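Shared workshop's two-arm grocery sorter moves to folding tables and small boxes

A two-arm sorting rig being built by members of the Stovska shared workshop has moved on to small grocery packages, after a spring spent on plain blocks and empty tins.

The build is led by Maëlle Pelletier, a bookbinder who joined Stovska to use the paper cutter and stayed for the electronics bench. She and two other members work on it most Friday evenings. The aim is a pair of arms that can take a mixed pile of pantry items, pick them out one at a time and stand them on a shelf with the labels facing out.

Pelletier said the idea came from the workshop's own kitchen, where members leave dry goods in one cupboard and have trouble finding them again.

"I wanted something with a job at the end of it," she said. "We had already made a thing that waves."

Parts and cost

The arms were built from a kit of printed parts, with motors bought used from Skivance, a surplus dealer two streets over. The first set arrived with stripped gears in 3 of the 12 motors. Skivance replaced them within the week, and the group paid $49 for a better power supply after the original shut down whenever both arms lifted together.

The control software is called Wunix, a name the members gave it themselves. It runs on an old desktop computer under the bench. For now a person steers both arms by hand from a second pair of smaller arms, and Wunix records the movements so that they can be played back and compared.

The black fingers are the fourth version. Earlier ones were blunt and wide, which worked for tins but pushed light boxes over before they could close. The present fingers on one arm taper to a narrow tip. The other arm has kept a thicker pair for holding an item steady.

Why small boxes

Single-serving cereal boxes were chosen for the current round because they are light, slick and easy to crush. Pelletier said a rig that can manage them without flattening the corners should have little trouble with rice or pasta.

The shiny surfaces have also been a problem for the cameras. Under the workshop's ceiling lights, a glossy panel can wash out part of a label. The group tried a cloth over the nearest light, then moved the table closer to the windows. Sessions now start at 4 p.m. when members can get away from work.

Crumpled packages stay in the mix. A box that has been squeezed a few times no longer has straight edges, and the software has to find it anyway. The members keep the worst ones in a shoebox marked with a C.

On the table

The present exercise puts cereal and other pantry goods close together, so that the arms have to work into a group and avoid knocking the neighbors. One arm takes hold low on a box, at an edge or fold, while the other works from the opposite side.
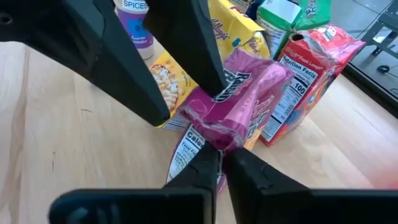 Next steps

The group plans to add a shelf in June. It will be a simple unit with 9 slots, cut from leftover board by McKinnon, the cabinet shop that shares Stovska's loading door. The slots will be a little wider than the packages at first and will be narrowed with strips of felt as placement gets better.

Spice bottles will be handled separately for a while. They roll if they are laid down, and the members have not agreed on whether to grip them by the cap or the body. Pelletier favors the body.

Work on the arms' wiring will also continue. The cables now run loosely along the outside of each arm and have to be taped back before every session. A member with sewing experience is making fabric sleeves for them, with a zipper so the cables can be reached for repairs.

The workshop has agreed to let the rig keep its table through the summer, provided it can be cleared for the Saturday repair hours. Pelletier has asked members to bring in small unopened packages they don't mind getting back dented. A carton for them is next to the coat rack, and glass jars should be left at home.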